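Kesmont Evening Program
Materials in Everyday Use - Handout 7: Paper and Board
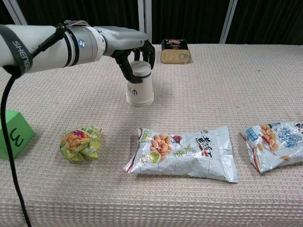
Fig. 1. White paper cup, upside down on a tabletop.

Reading for this unit: course pack, chapter on fiber products. Bring the handout to the lab session as well.

1. What paper is

Paper is a mat of plant fibers, mostly cellulose, laid down from water and then pressed and dried. The fibers hold together by hydrogen bonds where they touch. Water breaks these bonds, and so untreated paper loses most of its strength when it is soaked.

2. Softwood and hardwood

Softwood fibers are long, often about 3 mm, and give strength. Hardwood fibers are shorter and give a smooth surface that prints well. Most grades are a blend.

3. Grain

On the machine the fibers tend to line up with the direction of travel. This is the machine direction (MD). Across it is the cross direction (CD). Paper tears straighter along MD, folds more cleanly along MD, and swells more across CD when it takes up moisture.

4. Keeping liquid out

Sizing slows the uptake of water but does not stop it. Board for drinks is usually coated with a thin layer of plastic, most often polyethylene - the coating also lets the side seam be sealed with heat. The rim is rolled outward, which stiffens the opening. The base is a separate disk set in above the bottom edge of the wall.

5. Recovery

Coated board has to be pulped longer so that the film comes away from the fiber. Not every mill takes it. Fibers get shorter and stiffer each time they are reused, so new pulp is normally added.

Lab work

Cut two strips from the same sheet, one along MD and one along CD. Wet both and note which way each one curls. Write up the result on the back of this page and hand it in at the Hasstead room before the next class.

Terms to know: cellulose, sizing, machine direction, caliper, basis weight.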